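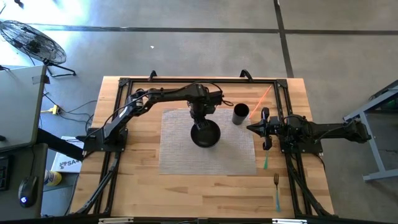 The ceiling at Pellar House

Visitors to Kandonbridge usually walk past Pellar House on their way to the river. The front is plain brick, three floors high, and the door opens directly onto the sidewalk. The painted ceiling is on the second floor at the back, in what was once the dining room of a grain merchant named Bastos. It reopened to the public in April after a long closure.

Ermelinda Tavares directed the conservation work. She trained as a plaster conservator and moved to painted surfaces later, and she still talks about the ceiling from the back of the plaster forward.

"The paint is the last four layers of a thing that has many more layers than that," she said. "You have joists, then lath, then a coarse coat with animal hair in it, then a finer coat, then a lime skim. Only then do you get to anything a visitor would call the ceiling."

The problem was in the coarse coat. When it was pushed between the laths it formed hooks, which hold the whole weight of the plaster. Over the eastern half of the room many of the hooks had sheared. The plaster was being held up by its own stiffness and by a cornice that was never meant to carry anything.

Her team tapped the surface by hand on a grid and marked each square as sound, doubtful or hollow. The grid had 400 squares. It was then checked from above, with the floorboards of the room overhead lifted one bay at a time.

"Tapping gives you a map of sound," Tavares said. "It tells you there is a gap. It does not tell you whether the gap is a millimeter or the width of a finger. For that you have to go upstairs and look."

The repair used a lime-based grout, injected from above where the team could reach and from below where it could not. The holes drilled from below were placed in the painted background and kept out of the figures. There are 13 of them, all filled and retouched. Tavares declined to point them out.

The painting shows the Seasons in the four corners, with an oval of sky between them. It was attributed for a long time to a traveling Italian workshop. Declan Stockdale, who wrote the new guide to the house, does not accept this.

"The attribution comes from a letter that mentions an Italian and a ceiling," he said. "The letter does not say which house. Bastos owned two in the town, and the other one burned."

Stockdale prefers a local hand, possibly the painter responsible for the chapel at Brultden, 16 miles upriver. He bases this on the treatment of the drapery and on a habit of outlining hands in a dull red. The same red line is found at Brultden on every hand that has not been repainted. Tavares is more cautious.

"Red outlines were common," she said. "I can say that the pigments are similar. I would not sign my name to more."

The two also disagree about Winter. The figure was overpainted in the nineteenth century, when a fur collar was added and the face was made older. Stockdale wanted the later paint removed. Tavares tested a small area under the chin and found that the original surface had been scraped before the overpainting.

"There is very little under there," she said. "You would be trading a complete figure by a second-rate painter for a third of a figure by a better one. We left the collar."

The room is now kept at a steady humidity, and the floor above has been closed to furniture and foot traffic. Groups are limited to six people, with tours starting on the hour. The shutters on the south side stay closed until 2 p.m., so anyone who wants to see Autumn in daylight should book an afternoon visit. The stairs are steep and there is no elevator.

Asked how long the repair would last, Tavares said the grout would outlive the joists. The joists are due to be inspected again in six years.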